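Grurano joins the night shift

Those of you who use the back stairs will have noticed that the lab lights now stay on past six. Nobody has been asked to work late. The robot has, and it didn't argue.

Grurano started on the Sosten line in September, officially to "support the sample team", a phrase that made the sample team update their CVs over lunch. Five months on, all of them are still here and the CVs have gone back in the drawer. What has changed is what they do all day, and how much of it involves swearing at a switch.

The job it was given is the one at the bottom of every rota: go to the instrument, turn it on, wait, turn it off, write down that you did. Helju Koppel did this for 4 years and describes it as "meditative, in the way that a dripping tap is meditative". She now spends her mornings planning what the robot will do and her afternoons finding out why it did something else. The post is called automation lead. It came with a small rise and a much larger number of emails.

Before the robot is allowed to try anything new in the lab, it has to try it in the simulator, where a mistake costs us a restart. Helju builds the practice rooms herself, and it must be said that they are smarter than ours.

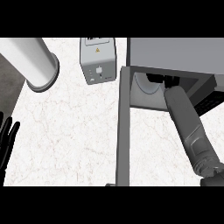
The lab has grey lino and a stain by the sink that predates the company. We have put in a request for marble. Facilities have replied with a link to the mop rota.

Each new task gets 500 practice runs before it goes anywhere near real glass. Caradog Price, who was firmly against the whole business last summer, has become the strictest judge of them. He sits with his tea and fails runs for reasons such as "hesitant" and "I wouldn't let a student do that". Most of his objections have been written into the rules, and he is pretending to be annoyed about it.

It hasn't all gone smoothly. The night log now arrives at seven in the morning and runs to 390 lines, and it took us a while to agree whose job it was to read them. (Caradog's. He found out last.) The early shift also miss the quiet half hour they used to get while the instrument warmed up. That was when most of the useful talking got done, so Heltasia management have agreed to put it back on the timetable as a proper break.

The next task on the list is the Lepik store, starting with 2 shelves. If you keep your lunch in there, please move it before the robot learns where it is.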